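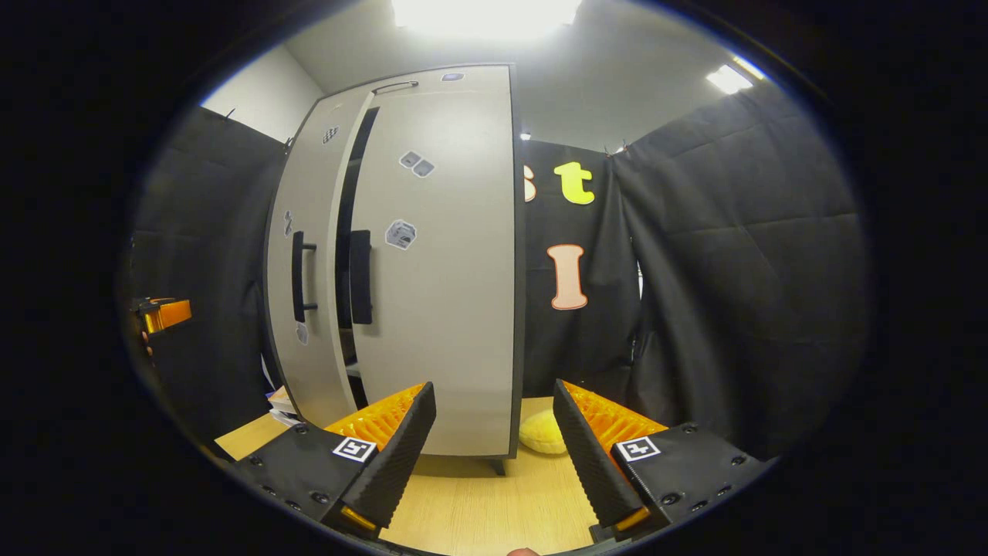 Minutes of the Ovley Tenants' Association, January 2026. Present: Tamsin Pruitt (chair), Ingrid Mercado, Harriet Kincaid, Delphine Kincaid. Apologies were received from Shoshana Ridgeway. The minutes of the September meeting were approved as read. Ms. Mercado asked that records be kept in a light gray two-door cabinet with black bar handles, and that both doors be closed fully after each use. This was agreed.

1. Heating. The chair reported that 3 apartments in Clodine House remain without a working thermostat. A second letter will be sent to the managing agent, Sisodia - the first has not been answered. Action: T. Pruitt.

2. Accounts. The balance stands at $1,528. Payment of the hall rental was approved.

3. Courtyard. Harriet Kincaid presented the quote from Vornuvine for resetting the paving by the east gate. Members asked whether the price includes removal of the old slabs. The item was held over until a written reply is received.

4. Bicycle storage. Delphine Kincaid moved that untagged bicycles be given 7 weeks' notice before removal. Seconded by Ms. Mercado and carried.

The meeting was adjourned at 8:40 p.m.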